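Aniela Tokarz
May 9, 2024

A thread about kitchen utensils, because I have been thinking about very little else all week and my family have asked me to take it somewhere else (fair enough).

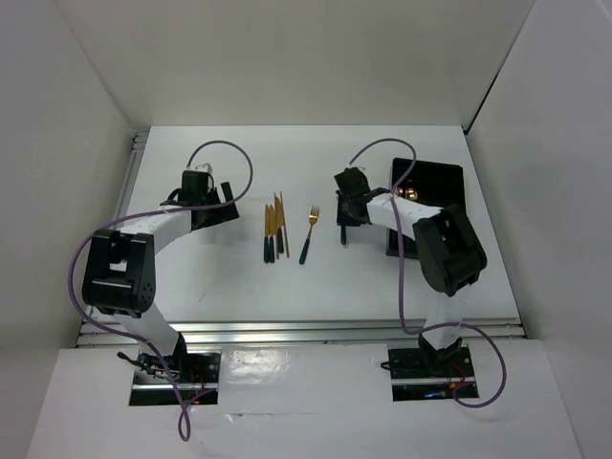
Utensils at the white table, dark handle and all.

So it started with the drawer. You know the one. Ours is to the left of the cooker and for as long as we've lived in this house it has opened as far as your wrist and then stopped, and you have to slide your fingers in flat and press down on whatever has reared up at the back. Usually the masher. Sometimes the ladle, when the ladle is feeling left out.

My aunt Aleksandra came to stay and tried to get a teaspoon out of it on her first morning, and she said, very kindly, "Do you like living like this?" And I thought about it all through my toast, and no, I don't think I do!

The first thing I'd say to anyone having a go at theirs is to take the lot out and put it on something plain. I've done it on the patterned oilcloth before and I lost a pastry brush for two days. On white you can see what you own, which in my case was a bit of a shock.

Second thing, wipe the drawer while it's empty. I know you know. I'm saying it for me. There were crumbs in there from a toaster we no longer have.

Then I sorted by what I do with things, and I'd been dreading this part but I really enjoyed it. Stirring things together, turning things together, serving things together. I'd always gone by size before, so the fish slice lived with the bread knife for no reason other than they were both long and both awkward.

A word on wooden spoons. I had 9. I use 3. One for onions, one for jam and one that I like the feel of, and I couldn't tell you what's different about it except that my hand goes to it. The rest had come from fêtes and Christmas stockings and one from a holiday let, which I am quietly ashamed of, and I will be posting it back if I can find the address.

Miłosz Sikora from the allotment has taken four of the spares to write the names of his beans on. He says they'll last him until July at least and then the ink will run. He did offer me beans.

Somebody's going to ask about the drawer dividers so I'll get it over with. They're the Tiko ones, the ones that slide, and I bought them in the wrong depth first time round, so please measure the inside of your drawer and don't go by the front of it. Mine is a good bit shallower inside than it looks. I had to walk back to Brzozowska with the box under my arm and the lady there was lovely about it.

Now, handles. I have opinions! I like a dark handle, always have. They don't show turmeric, for a start, and I cook with a great deal of turmeric. My mum's were all pale and by the time I was at school they'd gone the colour of weak tea at one end, and she scrubbed them with lemon every spring and it never made the slightest bit of difference.

The other nice thing about dark handles is being able to find them at a glance in a pot full of steel. If you keep yours in a jar on the side, mix them up a bit. My jar used to be all one set and I'd stand there with the sauce catching, pulling up one wrong thing after another.

(Handles down or handles up in the jar? Down for me. I've been told this is settled and that I am right.)

What goes in the jar and what goes in the drawer took me a whole evening to decide. I ended up asking myself what I'd want in a hurry, with one hand, with something boiling. That came to the spatula, the slotted spoon, the jam spoon, the tongs and the small whisk. The big whisk is for Yorkshire puddings and can wait its turn in the drawer.

The melon baller. Oh, the melon baller. I held it for ages. I've had it since I was 32 and I have used it on a melon once. But Hubert next door does potatoes with his, tiny round ones, fried in butter, and he has more or less talked me into keeping it. Will report back.

I've let go of the garlic press, which was a Skitamex one and perfectly good, but I never forgave it for the washing up. It's gone to my nephew, who has a dishwasher and a forgiving nature.

And one small regret, so that you don't think it all went smoothly. I threw out a bent metal skewer that I was sure had no purpose, and the very next morning I went to test a cake and realised that was what it had been for all these years. I used a knitting needle. The cake was fine, a bit of a wide hole in the middle, covered it with icing.

Several of you wanted to know how long it took. An afternoon and that one evening, with a long stop for tea, and a longer stop when I found the cherry stoner and had to ring my sister to find out whether it was hers (it was, she's been looking for it since her wedding, she's coming to fetch it at the weekend).

If a whole drawer feels like too much, do just the one category. Do your spoons. Lay them down, pick each one up, see how it sits in your hand, put the good ones back. I promise even that much makes the drawer easier to shut.

Aunt Aleksandra has gone home now and I sent her a photo of the finished drawer, open the whole way to the back, dividers in and everything lying flat. She replied with a thumbs up and then, a bit later, a picture of her own drawer, which I won't share because I love her, but let's just say I'm packing a bag and a spare set of dividers.

Adding one more as I've had the same question from a few people. Yes, I oil the wooden ones. A little on a cloth, rub it in, leave them overnight on a rack and wipe off what's left in the morning. I do it when I remember, so don't go feeling bad if you never have.

Tea towels next, I think. I opened that cupboard earlier and closed it again.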